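让机器人学会收拾房间:访赫尔比实验中心示教工作负责人阿纳斯·吉亚加

日前,本刊就家庭与酒店场景中的机器人示教工作,采访了赫尔比(Hellby)实验中心示教项目负责人阿纳斯·吉亚加(Anas Geagea)。该中心承担特鲁达维克斯(Trudavix)项目中客房整理部分的数据采集与操作员培训任务,项目于二月进入第二阶段。

一、从地面开始

谈及为何首先选择地面垃圾拾取,吉亚加表示,这一任务看似简单,对示教质量的要求却相当高。“铺床可以规定起点,擦桌子可以规定路线,地面上的东西没有规定。同样一个包装袋,换一个角度落下去,夹爪的进入方式就要重新考虑。”

据介绍,中心按照客房的样式布置操作区域,物品由工作人员逐次摆放。操作员通过远程控制驱动双臂,完成接近、夹取、转移、投放的全过程,系统同步记录关节位置与头部视角画面。第二阶段计划采集1383条有效示教,每条均须由另一名操作员复核后方可入库。

吉亚加特别提到物品类别的区分。“拖鞋不是垃圾,皱了的纸袋是垃圾。操作员一眼就能分辨,但这种判断必须体现在每一条示教里。如果有人为了省事把拖鞋也夹起来挪开,模型学到的就是含糊的东西。”为此,中心要求拖鞋与垃圾混放的布置必须占有一定比例,且摆放位置不得重复。

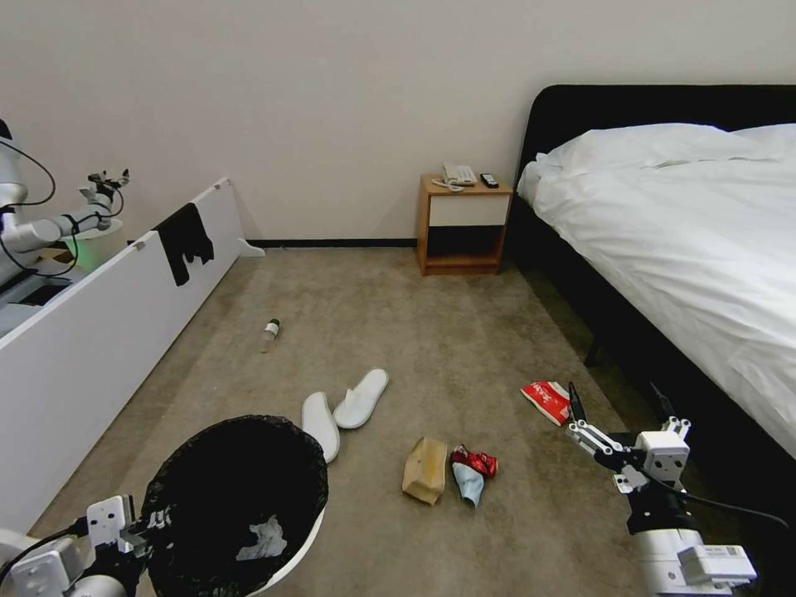

二、操作员的训练

中心现有操作员18名,分为2组轮换。新操作员上岗前须先接受手把手示教训练,即直接扶持机械臂完成动作,待熟悉关节活动范围后,再转入远程控制。

“直接扶着机械臂,手上有感觉,知道哪里会别住。改成远程以后,这种感觉就没有了,只能靠眼睛。”吉亚加说,许多新操作员最初的问题是动作过快,在接近物品的最后一段缺少停顿。中心编写的库达(Qudah)操作规程对此作出明确规定:夹爪到达物品上方后应先稳定,再下降闭合;夹取失败时不得连续试探,应退回上方重新对准。

对于失败的示教是否应当删除,吉亚加持审慎态度。他认为,一次失误之后的规范修正具有保留价值,应单独标注;因操作员走神或误触造成的混乱动作,则应予以剔除。“两者的界限由复核人员判断,判断的理由要写下来。这项工作很枯燥,但省不得。”

现场布置同样纳入规程管理。工作人员可在围挡外侧协助,相邻区域的设备亦可同时开展各自的工作。吉亚加解释说,真实的客房里会有人走动,画面中出现人手或其他设备属于正常情况,操作员应当习惯在此种环境下保持专注。
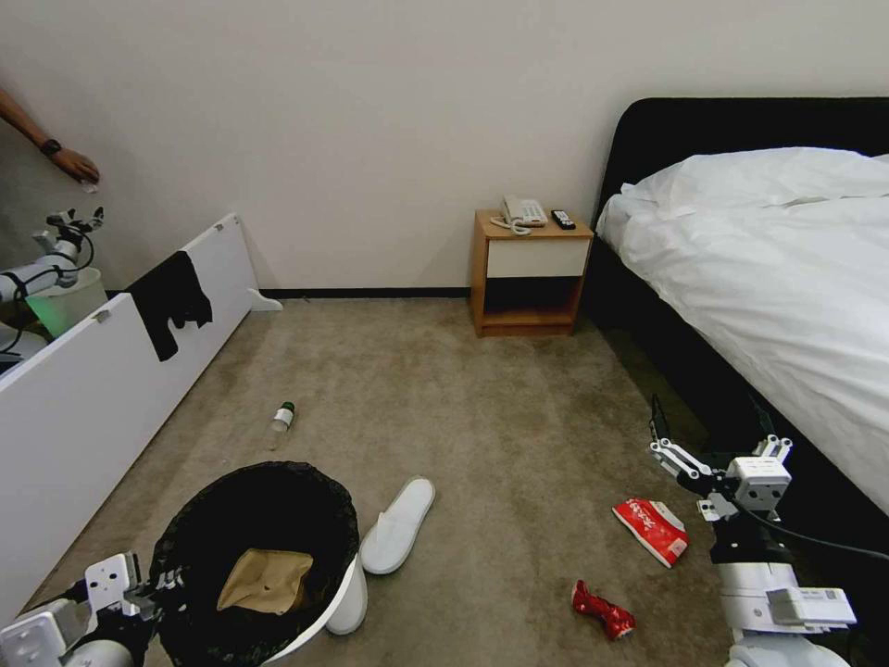
三、透明物品与软质物品

在各类物品中,透明包装被操作员普遍认为最难处理。吉亚加介绍,透明薄膜反光强,边缘不易辨认,远程操作时尤其难以判断其高度。“红色的零食袋很醒目,夹哪里都看得清楚。透明的包装纸铺在地毯上,你看到的主要是反光。夹爪放低了会压到地毯,放高了就夹空。”

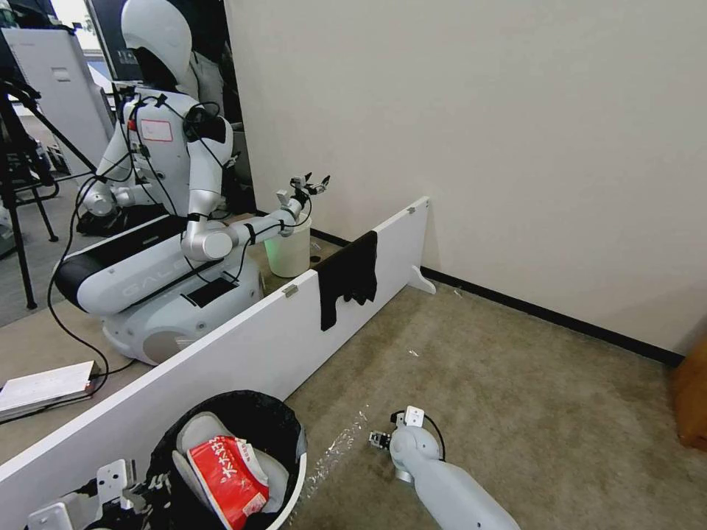

中心目前的做法是要求操作员从侧面缓慢接近,并选择薄膜隆起的部位夹取。吉亚加坦言,该方法效率不高,单次用时明显长于纸质物品,但示教轨迹较为一致,有利于后续训练。软质物品的情况与此相近,纸巾、布料受力后形状改变,操作员须在提起之后略作停留,确认夹持稳固再向垃圾桶移动。

投放环节也有相应规定。夹爪应移至桶口上方后松开,不得在移动途中抛投。桶内已有物品时,操作员仍须按照原定高度松开夹爪,避免将手指伸入袋中。

关于数据整理,吉亚加表示,中心使用乌特洛(Utlow)平台统一管理示教记录,每满1000条进行一次集中抽检,检查内容包括画面与动作是否同步、物品标注是否准确以及任务起止点是否完整。抽检中发现问题的批次,退回原操作组重新处理。

在谈到下一步安排时,吉亚加表示,中心将在地面拾取的基础上增加桌面与床边区域的整理任务,并计划让多台设备在同一房间内分工作业。他同时指出,任务范围扩大之后,对操作员的要求将进一步提高,相关培训教材正在修订,修订稿将先在两个操作组内试用。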